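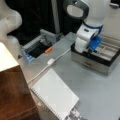
White robotic arm with its gripper lowered into a divided metal tray.

The login nobody closed: how old supplier accounts became a way in

Saturday, August 24, 2019
Reading time: 3 minutes

When the logistics software firm Seltholm reviewed its remote access records this summer, it found 47 supplier accounts that still worked. Most belonged to contractors whose agreements had ended. Three had been used in the previous month, all from addresses the firm did not recognise.

The accounts gave access to a support portal, and from there to order files held for customers of the Milstead warehouse group. Seltholm says payment details were kept on a separate system. Names, delivery addresses and phone numbers were not, and more than 400 customer records were opened before the accounts were shut.

The method was simple. Passwords stolen from an unrelated forum were tried against the portal until some of them matched. Security staff call this credential stuffing. It needs no flaw in the software, only a person who has used the same password twice and a login page that does not ask for anything further. Seltholm's own employees had been moved to two-step login in November. Suppliers were left on the old page, which was due to be replaced and then was not.

Detection was slow for a similar reason. The portal logged each visit but sent the logs to a server that was checked by hand. Failed attempts were spread over 16 days and many addresses, so the lockout rule, which counted failures per address, did not trigger. A rule counting failures per account would have caught two of the three.

The firm has since brought in Sakai, a tool that compares active accounts with current contracts and suspends any without a match. It runs nightly. Shared accounts remain a problem - a contract may be live while the person who knew the password has left - and these are now being split into named logins.

Milstead has asked for the same check on its other suppliers. One of them, the parcel tracking service Torkedero, has already switched off password-only access and issues short-lived tokens instead. The change broke several scheduled reports, and these had to be set up again with their own keys.

Customers whose records were opened have been told by letter. They are advised to treat calls about missed deliveries with care, and to change any password used on more than one site.

Related articles
Two-step login: text message, app or key?
What a server log should record
Shared passwords in small firms
How long should access tokens last?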